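Plokby Exchange

The Plokby Exchange is a small regional commodity market in the town of Plokby, best known for its trade in copper, tin and a modest amount of platinum. It has been at home in the old customs hall on Dolan Street for most of its life, and people in the area still simply call it "the Hall," even those who have never bought or sold so much as a spoonful of metal in it.

Origins

The market grew out of a friendly arrangement among smelters and boatmen, who used to meet on the quay each November, before the river froze, to settle what they owed one another and agree on prices for the spring. These gatherings were long, sociable affairs, with a good deal of soup, and the prices were chalked up on a warehouse door. In time the merchants wanted something firmer, and a set of written rules was drawn up by Raphaël Marchal, a grain broker who had come to metals rather late in life and who seems to have loved a well-kept ledger above almost anything else. His rule book had 89 articles, and 23 of them are still in force, among them the much-quoted one requiring every member to "speak his price once, and clearly."

Trading

Contracts at Plokby are small by the standards of the big exchanges, and that has always been part of the charm for local foundries, who can cover a few weeks of work without tying up a great deal of money. There are 2 sessions each trading day, one in the morning for copper and tin and one after lunch for everything else. Open calling on the floor was given up when the Stevska system came in, and members now place their orders by screen, though a bell is still rung at the close (and quite loudly, too).

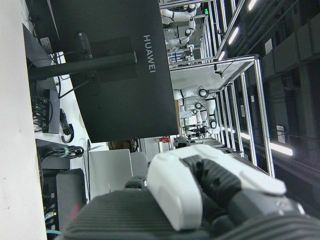 The back of a Huawei monitor on its stand.

Prices tend to follow those of the larger markets fairly closely, with a small extra charge in winter, when moving metal out of the river warehouses is slow and costly. Traders call this the "ice penny," and it has been known to linger well into spring when stocks are low.

Membership

The exchange has 339 members, most of them foundries, scrap dealers and family brokerages. The largest is Kestico, a tin merchant that also runs the bonded warehouse behind the Hall. Seats may be sold or handed down, but a new holder has to be introduced by an existing member, in person, on the trading floor.

See also

Stevska system
Ice penny
Dolan Street customs hall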